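Folding lessons: Wenjie Yao on the Esel club's laundry season

When I catch Wenjie Yao it is a little after four and she has already apologized twice for the noise. The Esel robotics club meets in a long room behind the school library, and when there are 25 students in it with a deadline coming, it is loud! She has been the club's mentor since it started, and she talks about it the way some people talk about their favorite band.

This year's project is called Flenano, and the goal sounds small: pick up a piece of clothing, fold it, put it down. "Everyone laughs when I tell them," Yao says. "Then I hand them a T-shirt and ask them to explain to me, in words, exactly what their fingers are doing. They get as far as the first sleeve."

So the students don't explain it. They do it, with a hand-held gripper in each hand, and a camera on the gripper records every grab and fold. Those recordings are what the club's robot arm, Daher, learns from. The team set itself a target of 1000 recorded folds before the Worneck Challenge in October, and they passed 500 just before we spoke. (There was cake. I missed the cake.)

I ask whether it gets boring, folding the same pants over and over. She shakes her head before I've finished. "We thought it might! But they got competitive about it. Who has the cleanest fold, who can do it without dropping a corner. One of the ninth graders practices at home with dish towels and kitchen tongs, and she's really good now. Her mother wrote to thank me."

The club began with two students and a kit that was missing its power supply. Yao still has the kit, and she still lets new members take it apart in their first week, mainly so they can break something without worrying. From there they pick a group: hardware, recording, or training. Most of them end up wandering between all three, and she has given up trying to stop it.

"The recording kids come back and tell the hardware kids that the fingers slip on nylon. And the hardware kids say no they don't, and then they go try it, and an hour later they're cutting new grip pads. I love that hour. I don't have to say a word."

Early on, all the folding happened on one clean table in the club room, with good light and a plain gray cloth. Daher did well there and badly everywhere else. Yao brings this up cheerfully, as one of the best things that happened all year. The students worked out for themselves that their data was too tidy, and they started taking the grippers home.

"Bedrooms, couches, the top of a pile of blankets, wherever the clothes already are," she says. "Patterned things beside the thing you're folding, bright colors next to it, all of it.
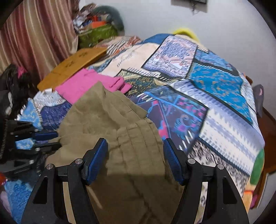
And the folds got worse at first, of course they did, because you're reaching over stuff and the cloth sinks when you press on it. I told them to keep those. If a person finds it awkward, I want the robot to know about it."

She pulls up a chart on her laptop to show me how Daher has done since the home recordings went in. The line wobbles, then climbs, then wobbles again. Shirts are coming along nicely. Anything with a hood is still a disaster, and the students have a running list of the worst attempts taped inside the cabinet door.

For the Worneck Challenge, each team gets a basket of clothes it has never seen before and a time limit. Yao won't guess at a result. She would like to see one clean fold on a strange garment, in front of a crowd, and she'd like the ninth graders to be the ones at the controls when it happens.

Someone calls her name from the far end of the room. A finger has come off a gripper, and three people are already holding screwdrivers. "Come back in October," she says, getting up. "Bring a hoodie!"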